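Residence Diary, Isgate House
Entry for 18/02/2021

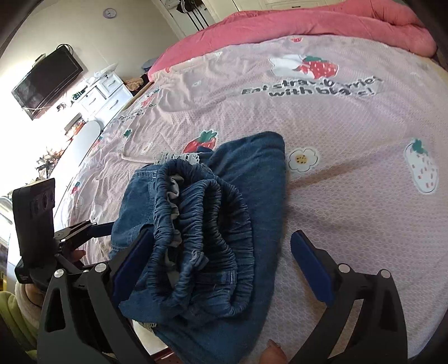

The Linen and Clothing Service resumed full operation this morning after the interruption to the hot water supply. Residents had been asked to hold back all but necessary washing during the interruption, and the quantity received today was accordingly large. The House accepts personal garments of every ordinary kind, and the diary has noted before that denim calls for separate handling. A blue denim garment with a gathered elastic waistband, such as the one laid on the strawberry bedspread, is to be washed inside out in cool water and kept apart from pale bedding until its color has been tested. Elastic of this type must not be put through the high-heat dryer. Small trimmings, including bows, are to be checked for fraying before washing and the condition entered on the ticket, so that no question arises later as to when the wear occurred.

The testing of color was carried out according to the method adopted in October. A damp white cloth is pressed against an inside seam and held there while the operator counts slowly to 41. If any blue is transferred to the cloth, the garment is placed in the dark wash and a note is pinned to the bag. The count was set by trial and has served well enough that no change is proposed. It was suggested at the morning meeting that a shorter count would save time on busy days. The suggestion was considered and declined.

The boiler itself is again performing within its limits. The contractor, Murier, attended in the early morning and replaced the valve on the return pipe. A written report has been promised. The House has asked that the report state plainly whether the second valve, which is of the same age, should be replaced now or left until the summer closing. The previous report did not address this point, and the omission has cost the House a second visit. The pressure reading at noon was satisfactory. It was read again before supper and had not moved.

The matter of water hardness remains open. The supply at Isgate is hard, and the effect on towels is well known to every resident who has used one. The trial of the softening salts supplied by Meltetau has now run for two full cycles of the laundry calendar. Towels in the east wing, where the salts are in use, are agreed to be softer than those in the west wing. The difference in bed sheets is less clear. Several pieces in the east wing were newer at the start of the trial, and the comparison is to that extent unfair. The diary recommends that the two wings exchange their sheets before any conclusion is recorded. The salts are not cheap, and the House should not commit itself to a standing order on the strength of the towels alone.

An inventory of the linen store was completed after lunch. The store holds 84 single sheets fit for use. The number of pillowcases is adequate. The number of blankets is not, and has not been for two winters. Heavy blankets lent to the guest rooms have not all been returned to their proper shelf, and a search of the upper landing closets is to be made before new ones are ordered. The shelf labels have faded and will be written again in black ink. It is further noted that fitted sheets continue to be folded in three different ways by three different shifts. The folding guide is posted inside the store door, where it is hidden whenever the door stands open, and it will be moved to the end wall.

The mending table received more work than it could finish. Priority was given to items needed the same day, then to bedding, then to personal clothing. The House repairs seams, hems and buttons. It does not replace zippers and does not undertake to match decorative fabric. Residents have at times been disappointed by this rule, and the notice in the front hall will be worded more kindly. The stock of dark blue thread is low. The heavier grade is wanted for denim, and the order should say so clearly — the last delivery was of the fine grade and broke in the machine.

A sum of $2,000 remains in the laundry account for the period. The repair of the valve will be charged to the general maintenance account, as the boiler serves the kitchens also. The balance is therefore free for blankets, thread and, if the trial supports it, a further supply of salts. The House has asked Su, the supply firm in town, for a price on blankets in wool and in a cotton blend. Wool is preferred for warmth. The cotton blend is preferred by those who do the washing. Both prices should be in hand before the accounts are next reviewed.

The drying yard was used for the first time this month. The wind was steady and the lines held, although the far post leans further than it did in the fall and ought to be reset before heavier loads are hung from it. Everything was brought in before dark. A few of the thicker towels had not dried fully at the hems and were moved to the racks in the boiler room for the night, with the door left ajar for air.

Uncollected items are on the long shelf by the stairs. They will be kept there for the usual period and then passed to the clothing exchange. Residents are reminded that tickets should be presented at collection, and that a bag without a ticket will be released only after its contents have been described.

Bedding collection for the west wing begins tomorrow after breakfast. The dark wash will follow it. Lights in the laundry were put out and the store was locked at the customary hour.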